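Cable routing, second attempt

The first harness lasted 34 sessions before the elbow encoder on the right side started dropping packets. I replaced the connector, got another day out of it, and then accepted that the connector was fine and the routing was bad. The bundle ran too tight across the shoulder, so every overhead reach pulled on the crimp.

The new routing leaves slack at the top and brings most of the wiring down the torso in loose bundles. It looks worse. Packet loss on the arm bus went from 169 per hour to two, and I suspect the two come from the Bekix adapter, which has never liked sharing a hub.

Other changes this month:

Wrist current limit lowered to 50 percent. The hand still closes on small objects.

Logging moved to the Bako box, so the main computer no longer stalls when the disk fills.

Shelf heights re-entered by hand. I had the top surface wrong by a finger's width, and the planner had been compensating for it in ways I did not enjoy debugging.

The task I keep coming back to is shelf work with both hands loaded. One hand holds a bottle low at the side while the other works at the top of the shelf. The bottle shifts the center of mass enough to matter, and the balance controller has to deal with that while the free shoulder is at its worst angle for the wiring.
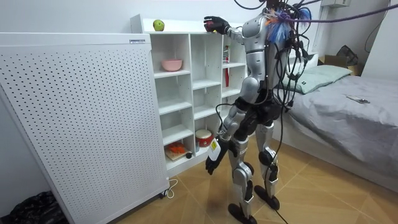
Lutska commented on the last post that I should stop tuning gains altogether and give the controller a payload estimate for each hand. Fair point. The estimate I have is a constant typed into a config file in January, and it assumes both hands are empty.

So that is next. The Arkument library has a payload observer, but it wants joint torque at a rate my bus cannot deliver – the best I have measured is 505 Hz, with jitter. I may run it at half rate and filter the result. If the lag is too great I will fall back on a lookup table, one entry per object, and live with the typing.

The left ankle also creaks under load. I have not opened it yet.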